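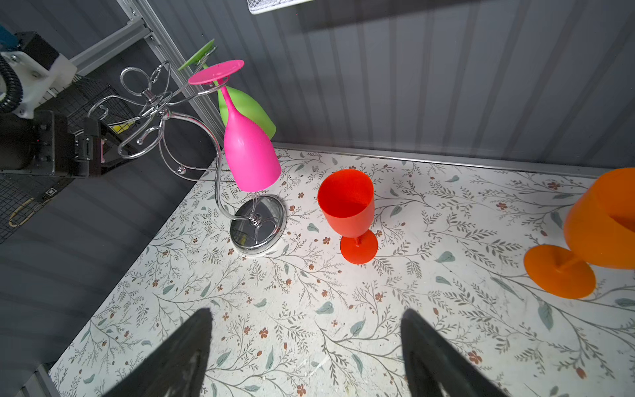 Home Explore Notifications Lists Profile

Stijn Martens
Spent the morning on the surname Tirnik again. The oldest entry I have is from 1579, a tax list for Hidberg. He paid on one field and a half share in a mill.

Stijn Martens
The clerk wrote it Tirnigk. His son is Tyrnick in the next list. Same farm, same field, so I'm treating them as one line.

Stijn Martens
So far I have 34 spellings. Most come from two parish books where the priest wrote what he heard.

Stijn Martens
The Bodness branch is harder. There's a gap of 21 years in the baptisms and the family comes out the other side with a different trade.

Stijn Martens
One daughter married a Bauerfeind in April and moved across the river. If you have Bauerfeinds from Hidberg, please message me. I can send the page number, it's 110 in the second book.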